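Print this page | E-mail this page

Course Handout 7: Care and Adjustment of the Hand-Held Gripper
Prepared by Eusebio Cuesta, 23/05/2024

1. Scope
This handout covers the two-finger gripper used in the Morsy garment-handling unit. Students are expected to have read the Stotex maintenance sheet before the practical session. Each gripper is signed out under its own number, and all adjustments are entered in the log under that number.

2. Finger pads
The ribbed blue pads carry the whole load when cloth is held. Lint collects in the ribs, particularly after work with fleece and other fuzzy fabrics, and must be brushed out along the grooves. Solvents are not permitted. A pad that has begun to lift from its black backing is to be replaced, and the new pad left for 12 hours before use.

The grip is then checked on thick cloth. The fingers should close on the lower end of the piece and hold it upright without further pressure from the hand.
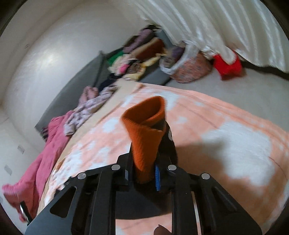
Morsy students from the previous course asked that thin cotton be tested as well, as a pad that holds fleece well may still let a single layer slip. The request has been accepted, and both tests are now part of the check.

3. Linkage and pivots
Four pivots are inspected, two on each side. With the gripper open, each outer bar is moved gently by hand. Side play at any pivot is recorded, and the gripper is withdrawn until the pin has been changed. Threads caught between the bars are removed with tweezers – never with a blade.

4. Pad alignment
The pads must face one another and lean inward by the same amount. Alignment is judged with the fingers open above a plain, dark garment laid flat, against which the blue edges are easily read. Where one pad sits higher, the backing screw on that side is loosened, the pad reset, and the check repeated. 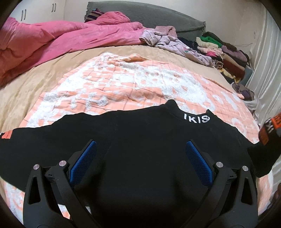
Fig. 2. Gripper open over a black long-sleeved garment, pads facing.

5. Records
Entries are kept for 72 weeks. Unit 343 remains out of service until its left pad has been refitted.

Contact: Course Office, Sandotell | © Sandotell | Back to top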